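From the bench: looking after the Hakum hand grippers

Those of you who have been with us since the Galcombe days will remember that this column used to be mostly about belts and bearings, and I did promise in October that I would get round to the hand grippers before the year was out. Well, it is Sunday, December 25, 2022, the house is full of relations, the bird is in the oven and I have an hour to myself at the end of the kitchen table, so I am keeping my promise by the skin of my teeth!

We have been running the Hakum pair for long enough now that the novelty has worn off and the wear has begun to show, and several people have written in to ask how we keep them going. They are simple things, when all is said and done. A body you hold, a set of linkage arms, two flat fingers that ought to meet squarely, and a pair of rails for the whole lot to travel on. I think their simplicity is why they get neglected. A big arm in a cell has a service book and a sticker with a date on it, and people walk past it with a certain respect. A thing you carry about in your hand gets put down on the nearest chair.

So, our routine, such as it is. Before a session I wipe the fingers with a barely damp cloth and then a dry one. Please don't use anything with polish or softener in it, however nice it smells. We did that once at Brurness with a kitchen spray, and spent the rest of the morning watching sleeves slide gently out of our grasp. After the wipe I close the fingers slowly against a strip of paper and give it a tug. If the paper holds all the way up, you are fine. If it holds at the tips and slips lower down, or the other way about, one of the fingers has tilted and you will want to look at the linkage before you go any further.

Next come the screws. I go over them by hand with the short driver, never the powered one, and all I am looking for is whether any of them will turn. A loose one at the finger end gives you a tiny wobble which you won't feel through the body at all, but which shows up very plainly when you try to pick up the edge of something thin. If one does turn, take it right out, clean the thread, put on the smallest dab of thread lock you can manage and let it sit for 30 minutes before you work the arms. I used to give it 20 and I regretted it.

Then the rails. Lint is the great enemy here, and clothes are of course made of the stuff. Anything fuzzy sheds as soon as you look at it, and the fluff works its way down between the arms and settles on the rails, where it mixes with whatever oil you were foolish enough to put there and turns into a sort of felt. We run ours completely dry now. A soft paintbrush from the children's box does the job nicely, brushing downwards and away from the fingers, and then a few slow open-and-close strokes to bring out whatever is left, and the brush again.

With all that done, I like to try the gripper on real fabric straight away, on whatever bed or table is going, and I always choose something crumpled. A neatly folded shirt will flatter a poor gripper. A heap of cloth on a sheet is a much fairer test, with the fingers brought right down to where the one lies on the other.
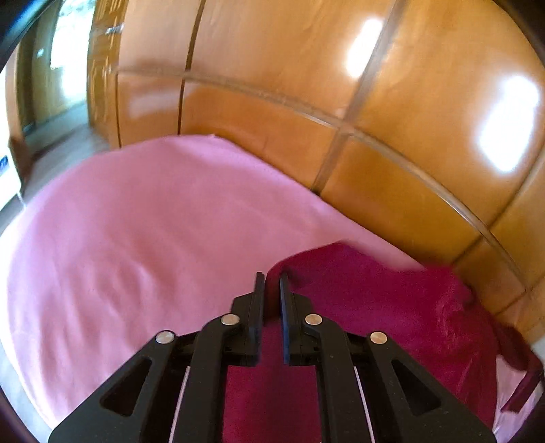 Both of our regular test cloths are in the red family, the pinker one on a pink bedsheet and the dark one on white.

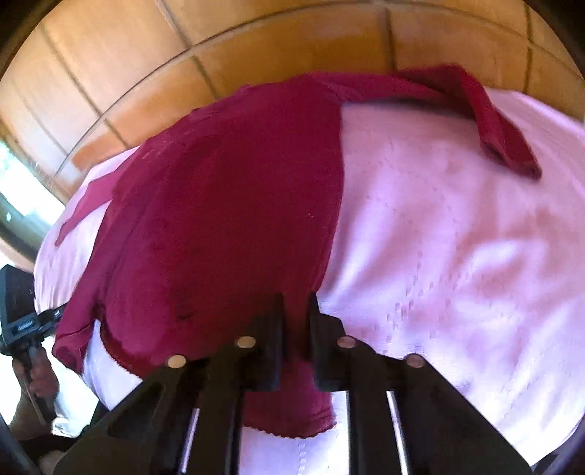

What I am after in this little trial is a clean pinch of the top layer and nothing else. Bring the fingers in fairly upright, let them touch, ease off by a hair and close. If you come away with the garment and the sheet as well, you are pressing too hard, or the tips are closing later than they should. If you come away with nothing, go back to the paper strip. I do this at a hem, at a cuff and somewhere in the thick of the heap, and I try to do it with each hand, which my left hand finds very tiresome indeed.

A word about the stops, as this was the question that came up most in the post. The Hakum fingers have a small stop that decides how far they open, and it does creep. Ours is set at 55 millimetres between the fingers and I check it with a block of wood cut to length (a nice bit of beech left over from a shelf, and I would be lost without it). If the block goes in with a light touch on both sides, leave well alone. If it rattles or has to be pushed, slacken the stop, hold the block in place, close gently on to it and tighten up again. It is a two-minute job if you do it sitting down with good light and a twenty-minute job if you do it standing up in a hurry.

Now for repairs. The part we have replaced most often is the inner link, on either side, and the signs are nearly always the same. First there is a faint click near the end of the closing stroke. Then one finger starts arriving a moment before the other. Then somebody drops the thing on a hard floor and the question settles itself. Donati have been supplying our spare links since the summer and they fit well, although you may need to take the burr off the inside of the hole with a round file. Do both sides while you are in there. A new link working against an old one never sits quite true, and you will only be opening it all up again in a month.

Lay the old parts out on a tray in the order they came off. I know, I know, we all think we shall remember. I have a link in the drawer that I once fitted back to front and then used for a whole week, wondering why my wrist ached.

I should say something about storage too, because the cold weather has been catching people out. The plastic doesn't mind the cold in the least, but the fingers stiffen a little and the stop seems to shift when the gripper goes from an unheated van into a warm bedroom. Bring it indoors, take it out of its bag, and have a cup of tea before you do your checks. Store it with the fingers slightly open, and not under anything. Ours live in a pair of old shoe boxes with a tea towel in the bottom, and they have come to no harm.

Finally, do keep a book. Ours is a plain school exercise book with a column for the date, one for what was done and one for grumbles, and the grumbles column is far and away the most useful. We are up to entry 636 now, counting both grippers, and when I went back through it last week I could see the clicks and the sticky closings gathering in the pages before each link finally gave up. Had I been reading it as faithfully as I was writing in it, I would have had the spares in sooner.

Next time I hope to get on to the charging leads, which are a sorry tale, and to the question of whether it is worth making your own finger pads. Two readers have sent in samples, one pair cut from a bath mat, and I want to give them a fair go before I say anything. If you have a set of your own that works on knitwear, do pop them in the post to the Brurness address with a note of what they are made from and how you stuck them on. There are a few spare Donati links in the parts cupboard as well, so if your Hakum has started clicking, drop us a line and we will put a pair aside for you.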